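Re: [pantry-swap] Baskets or shoeboxes for sorting a mixed cupboard?
From: Berwyn Lewis
To: pantry-swap list
Saturday, 9:40 in the morning

Arnaldo Veloso wrote:

> Hello all. I've been reading this list since May and have finally worked
> up the nerve to ask something. We moved into my mother-in-law's old place
> on Probert Street, and there is one deep cupboard in the hall that has
> become the home of everything: packets, tubs, tea, batteries, bandages,
> soup mix, you name it. The shelves are 49 inches wide and I can't see what
> is at the back without a flashlight.
>
> Ania wants to buy plastic baskets, the kind with slots in the sides. I have
> a stack of perfectly good shoeboxes and would like to use those. Does the
> color of a basket really help anybody find anything? And where do you put
> the floppy packets that won't stand up? They are driving me up the wall.
>
> Arnaldo

Arnaldo, welcome, and I'm so glad you wrote in! I answered half of this in my head while I was making the coffee, so forgive me if it comes out in a funny order.

I'm going to side with Ania on the baskets, and I say that as a person who kept shoeboxes for years and loved them. I had a whole wall of them at the old house with my handwriting on the ends. The trouble is that a shoebox keeps its contents to itself. You write "soup" on it, and then one day you're in a hurry and a box of tea lights goes in there, and from then on the label is telling you a story. With slotted sides you at least get a peek. You won't be able to read the packages through the slots, but you'll see a bit of red or a bit of white, and after a week or two you know that the bit of red is the thing you want. I don't even think about it anymore, my hand just goes.

On color, yes, I do think it helps, provided that you stick to it and everybody in the house has been told. We use four: black, blue, lime green and a pinkish red that the store called coral (it isn't any coral I ever saw). When I'm sorting I put the bigger ones up front on the table and the smaller ones behind, and I start with the big ones and let the little ones wait until I know what's left over. Packets go in a heap off to one side first. Please don't try to sort straight off the shelf into the basket. I've tried it both ways, and straight off the shelf I always wind up with one basket of sensible things and three baskets of "other."
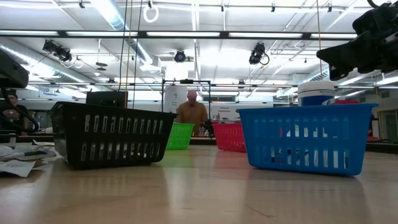 The tall things are what you'll want to think about next. A round tub with a lid is going to stick up over the rim whatever you do, and I used to fuss over that and lay them on their sides, until one of them let go of its lid and I was sweeping up cocoa until suppertime. Now they stand up straight and poke out the top as much as they like. Just measure the gap between your shelves before you buy anything, and measure it with the tub in the basket. I didn't, the first time, and had to take a shelf out and move the pegs down, with everything from the shelf above sitting on the floor and the dog taking an interest.

Now, your floppy packets. I feel for you! Mine used to slide around like fish. What finally worked was filing them standing up, in a row, with something stiff and boxy at one end to lean them against. A carton of anything will do. The row wants to be snug but not jammed, and if you've only got a handful of packets then a smaller basket is better, as they'll lie down the minute you turn your back in a large one. Here is where I'd let you keep your shoeboxes, by the way. Cut one of the lids down and stand the pieces up between the packets as dividers. So you can tell Ania that you both won.

I would keep the bandages and the batteries out of the food cupboard altogether, if you have anywhere else for them. A drawer is fine. I know it's all one cupboard now, but you did say hall, and in my experience a hall cupboard will take whatever you give it and then some.

As to what to buy, mine are a mixture. The larger ones came from Plalamer when they were closing out the old line, and the smaller ones are Drotell, which I like a little less because the rims are thinner and they bite into your fingers when they're full. I wouldn't go above 6 pounds in any of them, whatever the sticker says. If you go to look, pick one up by the rim with one hand and see how you like it. And buy one basket more than you think you need, in a color you've already got. I paid 67 cents apiece for some at a church sale and still kick myself for leaving the rest on the table.

One more thing and then I'll let you get on with your weekend. Put something down on the table before you start sliding full baskets around on it, an old towel or a bath mat, whatever you have. Plastic feet pick up grit, and grit will leave a mark in a wood finish that no amount of polish takes out.

Do write back and tell us how it went, and what Ania decided about the colors. And if anybody else on the list has a better answer for the floppy packets I'd love to hear it too, because I've still got a drawer full of gravy mix that I haven't had the heart to face.

Warmly,
Berwyn

--
pantry-swap: to leave the list, send a blank message with "leave" in the subject line. Please trim your quotes, and keep messages under 100 lines if you can.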